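The first thing I did when the Trokiseo arrived was look for somewhere to put it. I write about household gadgets for a living, and most of them fit in a drawer. This one is an arm with a gripper on the end and a small camera riding at the wrist, and it wants a table to itself. Negussie, the outfit that makes it, doesn't sell the thing outright. You rent it by the month, and somebody comes to set it up - in my case Loan Hồ, who drove over from Vorkthorpe last August and stayed for two pots of coffee.

She was patient with me, and I needed it. The idea is that you show the arm a job by guiding it through the motions, again and again, until it gets the hang of things. I had pictured dishes. Loan suggested we begin with simple shapes and something wrinkly to set them on, the theory being that a living room is full of creases and folds and an arm had better learn to cope with them early.
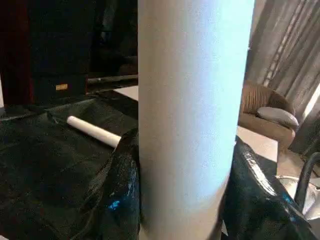 The wrist camera's view: a tall white cylinder up close, with a thinner white rod lying on the crumpled dark sheet.

I got fonder of that wrist view than I expected to. You see your own home from down low, everything nearby looking enormous, the armchair and the curtains turned into a kind of distant country. It's also handy, as you can tell right away when the gripper is coming in crooked. By the end of my stay with it I had logged 101 practice runs, and the arm made a clean pickup in 69 of them. The misses were mostly with thin things lying close to a fold, and I'll admit a few were my own clumsy teaching.

The setup guide could use some love. It runs to 26 pages and spends far too many of them on mounting bolts, with hardly a word on lighting, which made a real difference in my front room late in the day. The Tretard app that goes along with it is much friendlier, and I liked being able to play back a run and throw out the bad ones.

Rental is $471 a month with the home visit included, so I would try to share it with a neighbor or a school club if you can.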